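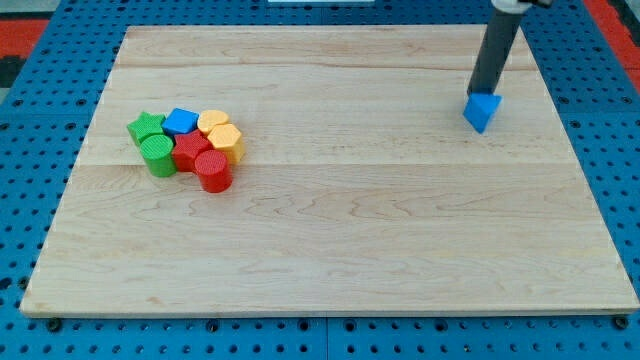

A light-coloured wooden board on a blue pegboard work surface.

Cernine to acquire biscuit and wafer maker Vukadinović

Sunday, July 27, 2025

Cernine, the privately held food group, has signed an agreement to buy the whole of the share capital of Vukadinović, the family-owned manufacturer of biscuits, wafers and filled chocolates. The terms of the transaction have not been disclosed. Completion is expected before the end of August, subject to clearance by the competition authorities and to the customary closing conditions.

Vukadinović employs 1504 people at 4 sites and sells its products through grocery chains, independent shops and its own factory outlets. Its best-known line, the Skorkora wafer, will continue to be made to the present recipe and under the present name. Cernine has undertaken to keep all of the sites open for at least three years from completion.

The acquisition will be the largest in Cernine's history and will give the group its first manufacturing capacity in sweet baked goods. Until now its business has been in dried fruit, nut pastes and bakery fillings, a number of which it already supplies to Vukadinović under contract.

"We have been a supplier to this company for a long time and we know the quality of its people and its plants," said Nataša Obradović, Chief Executive of Cernine. "Our intention is to invest in the wafer lines first — they are running close to capacity — and to bring Skorkora to export customers who have been asking for it."

Arben Janevski will remain Managing Director of Vukadinović and will join the Cernine management board on completion. Ljubica Ristić, who chairs the Vukadinović supervisory board, will step down on the same date and will act as an adviser to the group until the following summer.

"The shareholders considered several approaches," said Ms Ristić. "Cernine's offer gave the clearest commitments on employment and on the brands, and the board was unanimous in recommending it."

The purchase will be funded from existing cash and a new bank facility. Ye-seo Woo, Chief Financial Officer of Cernine, will lead the integration of finance and purchasing. Existing supply contracts will be honoured in full, and customers should continue to place orders through their usual contacts.

Nisach acted as financial adviser to Cernine.

Media enquiries: Hamish Partington, Head of Corporate Communications, Cernine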